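Ernstead Modular Floor Covering

Home / Interior Products / Flooring / Ernstead

Product overview

Ernstead is a modular floor covering supplied by Surnico for use in schools, clinics, offices, libraries and public buildings. It is made for rooms that are in use through most of the day and that must be cleaned without being closed. The range consists of square tiles, edge strips, corner pieces and a matching stair profile. All parts are sold separately and may be combined in a single order.

The covering is laid without adhesive in rooms of normal size. Tiles lock together along all four sides and can be lifted one at a time, so that a damaged tile may be replaced without disturbing the rest of the floor. Where the floor must carry wheeled traffic every day, the perimeter tiles should be fixed with Surnico double-sided floor tape.

Ernstead replaces the earlier Ikix series. Ikix tiles remain available as spare parts for existing floors, but the two systems use different locking edges and cannot be joined.

Areas of use

Ernstead is suitable for classrooms, corridors, waiting rooms, reading rooms, staff kitchens and storage rooms. It may be laid over concrete, screed, ceramic tile and sound wooden floors. It is not intended for outdoor use, for wet rooms with a floor drain, or for rooms in which hot ash or open flame is present.

Customers who plan to lay Ernstead over underfloor heating should contact the technical office before ordering. The covering may be used with most water-based systems, but the surface temperature must be limited and the heating must be switched off during installation.

Specifications

Tile format: square, 900 mm by 900 mm
Thickness: 5 mm
Locking edge: four-sided, hidden
Surface: matte, fine grain
Installation: loose-laid or perimeter-taped
Packaging: 5 tiles per carton
Minimum order for special colors: 1000 tiles
Standard colors: stone, flax, slate, moss
Edge strips: straight and ramped, in all standard colors

Slight differences in shade may occur between production runs. Tiles for one room should be ordered together, and the run code printed on each carton should be checked before the cartons are opened. Tiles that have been cut or laid cannot be returned on grounds of color.

Preparing the subfloor

The subfloor must be clean, dry, level and firm. Loose paint, old adhesive and plaster residue must be removed. Joints in ceramic tile need to be filled only if they are deeper than the thickness of the Ernstead tile. New concrete must be fully cured and its moisture content tested by the installer, who should keep a written record of the result.

Cartons should be stored flat in the room where they will be used, at normal room temperature, for one full day and night before work begins. Tiles that have been stored upright may curve slightly - they will settle again if laid flat under light weight.

Laying the tiles

Work should begin at the center of the longest wall and proceed outward in both directions. A gap must be left between the covering and all fixed parts of the building, including door frames, pipes and columns. The gap is later covered by the skirting or by the straight edge strip.

Each tile is placed at a low angle against its neighbor, lowered and pressed down by hand. A rubber mallet may be used along the seam. Steel hammers damage the locking edge and must not be used. Cuts are made with a hooked blade from the face side, against a metal rule. In doorways the joint should fall directly beneath the closed door.

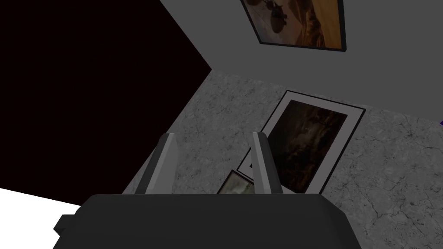 Cleaning and care

For daily care, the floor should be swept or vacuumed and then wiped with a damp mop. A neutral cleaner may be added to the water in the amount given on the label. Solvents, scouring powder and wax must not be used, as they dull the surface and may void the warranty.

Chair legs and table legs should be fitted with felt or soft plastic glides. Rubber feet can leave permanent marks on light colors, in particular on flax. An entrance mat is advised wherever the covering begins at an outside door.

Warranty

Surnico warrants Ernstead against faults in material and manufacture when it has been laid and cared for according to these instructions. The warranty does not cover scratches, burns, stains from rubber or dye, or damage caused by moisture rising from the subfloor. Claims must be made in writing and must state the run code.

Samples and ordering

Sample sets of all standard colors are sent free of charge to architects, contractors and building managers. Orders are shipped from the Sangkhawat warehouse - delivery dates are confirmed in writing once stock has been reserved.

Sales and samples: Kristýna Malý
Technical office: Teodora Stoyanova

The current price list is valid from October and is available on request from either office.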